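# Chapter 10: A Place for the Pen

Every desk begins the year in January as a clean surface and a promise. By spring the surface is a rumor. Somewhere under the mail there is a pen, and you will find it right after you borrow one.

This chapter deals with the small stuff: pens, glue sticks, and the other things too useful to throw out and too dull to put away. Chapter 9 covered paper, which at least has the decency to lie flat.
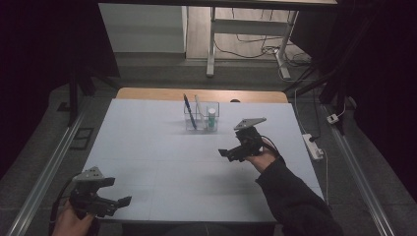
A divided organizer does one job. It makes each object stand up where it can be seen, and it takes up very little of the desk while doing so. Clear plastic has a further merit - you can't hide anything in it, including from yourself. Readers who like a lidded box are asked to open theirs now and list what they expected to find.

We will work through 2 methods. The Cundale method sorts by how often a thing is used. The Sivard method sorts by what a thing is for, and leads to long arguments over whether a glue stick belongs with the pens.

Before you read on, pick one compartment, drawer, or mug and empty it onto the desk. Put back only what you have used this month. Leave the rest out until Section 10.2, where we decide what a dead pen is worth.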